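Kvido Štefanec
September 14, 2019

1. I promised to some of you that I will write how we made our small corner for baking and for photographing what we bake. It became long, so I put it in pieces. Please excuse my English, I write slowly and I check the words, but some mistakes will stay.

2. The beginning was in February. Svatopluk Hudec and I had a table, a small oven and a lot of white wall. Every bun we photographed on that white wall looked grey and tired. The bun was good. The wall was too strong for it.

3. Svatopluk said we should paint the wall. I said we rent the room and we may not paint it. We discussed this for one whole evening, and then he went home and sent me a link to black fabric.

4. So, fabric. I recommend to buy more than you think. We measured the back side correctly and forgot that the left and the right side also need something. The second order cost more than the first one, because the shop had finished its sale in between.

5. For hanging we use black binder clips, the ordinary ones from the office shelf. I tried first with tape. The tape held until the night and in the morning everything was on the floor. With clips you can take one side down in a minute, shake out the flour and hang it again.

6. A small advice about corners: put 2 clips there and not one. The corner carries the most weight and it is always the corner which starts to slide.

7. Several people asked me if we iron the fabric. We should. I did it once. It was beautiful for one afternoon, then I folded it for the holiday and the creases came back like old friends. In the close photographs of bread they do not disturb me. Svatopluk they disturb very much.

8. About the table. It is light wood and I am glad we did not cover it. I wanted a black cloth also on the table, to be consistent, but then a dark loaf has nowhere to stand. On the light wood you see the crust, the crumbs, everything. It needs only wiping, and you should do it before the butter goes in.
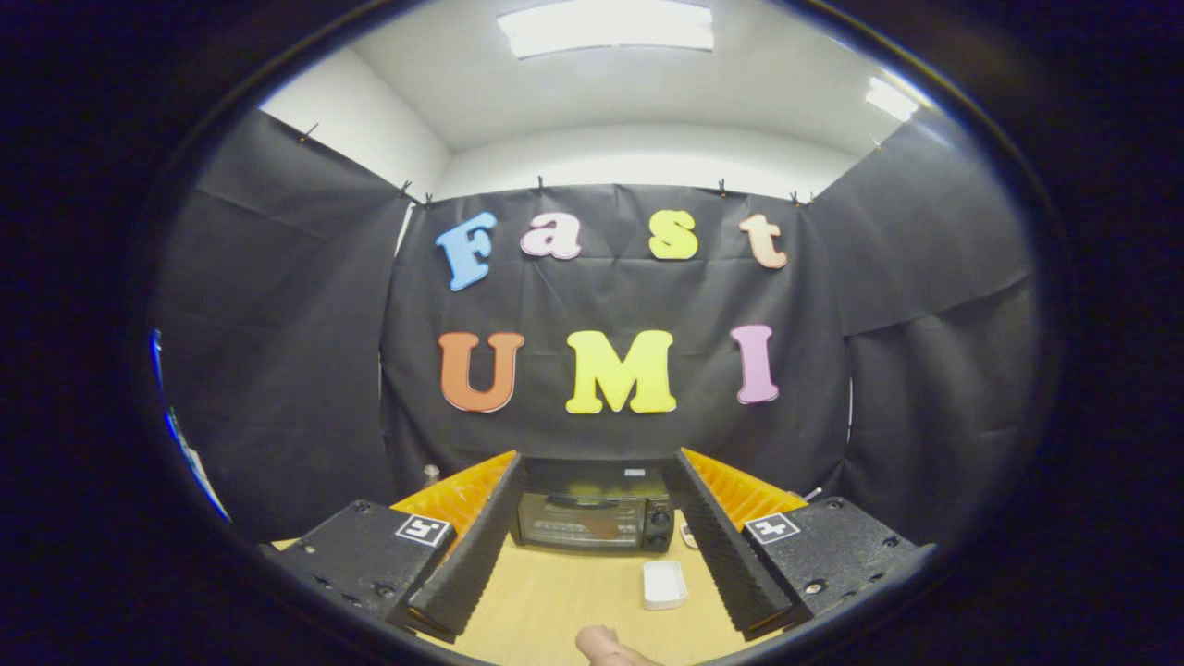
9. The oven we chose small on purpose. A big oven heats the whole room and we have no window which opens properly. In a small one you bake a little, you look, you correct, you bake again. For learning this is better. I burned many small things and never one big thing.

10. It has two round knobs, one over the other, and that is all. I like it. My sister has an oven from Bornen with a screen, and each time when I visit her I must ask her how to start it. With a knob you put your hand there and you turn.

11. But do not trust the numbers on a knob completely! I keep a separate thermometer inside, on the rack, when I bake something sensitive. Mine showed me that the oven is hotter than it says when it is just started, and later it calms down. So I wait longer than the recipe wants.

12. The oven lives at the back of the table, with its door to the front. In the first weeks we had it on the side, and each tray had to travel in a curve. Once a tray of cheese sticks did not finish the curve.

13. Please leave space behind and over any small oven, and be careful with fabric. When we bake for longer, we take the back sheet down or pull the oven far to the front. Black cloth and a hot box are not a good pair. I write this seriously. My aunt asked me about it on the phone before she asked how I am.

14. The letters. Yes, I know, everybody asks about the letters. Foam, in colours, and they make me happy when I come in. Svatopluk finds them childish. He has also never moved them.

15. If you put foam letters on fabric, a practical note: lay them first on the floor in the order you want and look from the distance where you will really stand. Ours are not all of one size and the wide M needs much more place than one expects. I started from the left side without measuring and I had to begin again.

16. Light. We have the ceiling lamps, the long white office sort of light. For work it is fine, you see if the dough is dry. For photographs it makes a shine on the glass of the oven door, so I switch off what I can and use a desk lamp with baking paper before it. The lamp is a Rowbotham, second hand, with one weak joint.

17. Somebody asked for the recipe which we use for testing. It is very plain. 400 grams of flour, 2 spoons of oil, salt, dried yeast, warm water until it feels soft. Make flat breads as large as your palm. They are ready when the kitchen smells of them and the bottom sounds hollow.

18. What I would do differently: buy a heavier fabric, make a shelf for trays under the table, and write down the oven times from the first day. I have them on many small papers, and one of the papers says only "less".

19. Next we want to try crackers with caraway. Svatopluk wants to order a tray from Trullus, I want to cut one from the old tray which we already have. I will write who won.

20. Thank you to Grakska, where the thread about small ovens helped me a lot when I knew nothing. If you have a question about the clips or the flat breads, write it under this post. I answer usually in the evening.

Contact | © 2019 Kvido Štefanec | Back to top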